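Module 4: Secondary Packaging and the Movement of Household Goods
Handout 2 – Corrugated board, marking and reuse

Course leader: Finlay Cruickshank
Reading to be completed by 19th August

4.1 Scope of this handout

Students should by now be familiar with the difference between primary packaging, which touches the product, and secondary packaging, which groups units for handling and sale. The present handout deals with the second of these, and in particular with the plain brown box in which most household goods reach the home. Transit packaging (pallets, wrap and strapping) is covered in Handout 3.

4.2 Structure of corrugated board

Single-wall board consists of two flat liners with a fluted sheet glued between them. The flutes normally run from top to bottom of the finished box, so that they act as small columns when boxes are stacked. A box that has been laid on its side in storage therefore carries load in its weaker direction.

Board loses strength in damp air. Stores used for paper-based packaging should be kept dry and off the floor, and stock should be used in the order in which it was received.

The top flaps contribute to the stiffness of the upper edge. Once they have been cut away the side walls can bow outwards, and the box should no longer be treated as a stacking unit. It may still serve perfectly well as an open container.
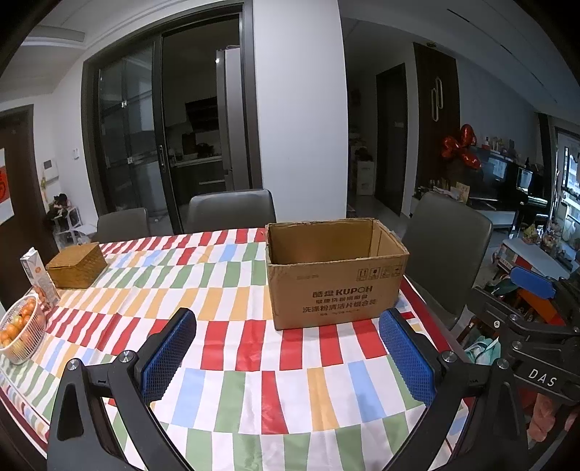

The Semwal exercise, which students will carry out in the second practical, compares boxes with and without flaps under a steadily increasing load. Each group will test 15 boxes and record the load at which the first crease appears. Results are to be entered on the Pelto sheet, with any box damaged before testing noted separately.

4.3 Marking and handling symbols

Handling symbols allow a box to be understood by persons who do not share a language. Those most often met are the following.

Paired upward arrows: the box is to be kept upright.
Glass: the contents are fragile.
Umbrella: the box is to be kept dry.

Symbols should be printed in a dark colour that contrasts with the board, and should be placed where they will not be hidden by tape or labels. A symbol is an instruction to the handler. It gives no assurance that the contents have been protected, and the designer remains responsible for adequate cushioning.

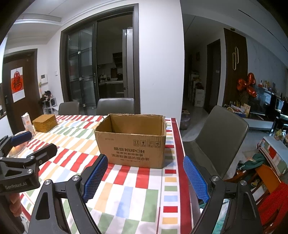

4.4 Reuse and recovery

Reuse in the home is seldom recorded and is therefore missing from most estimates of packaging life. The Rumovau case study, discussed in the March seminar, asked 100 households to keep a diary of every box that entered the home. Students should re-read the summary and consider how far a diary of this kind can be relied upon.

Boxes sent for recovery should be flattened, free of food and free of plastic film. Small amounts of paper tape are generally accepted – local rules should be checked.

4.5 Preparation for the seminar

Read sections 11 and 13 of the Erkodel course reader. Bring written notes on one box from your own household, covering its board type, its markings and its present use.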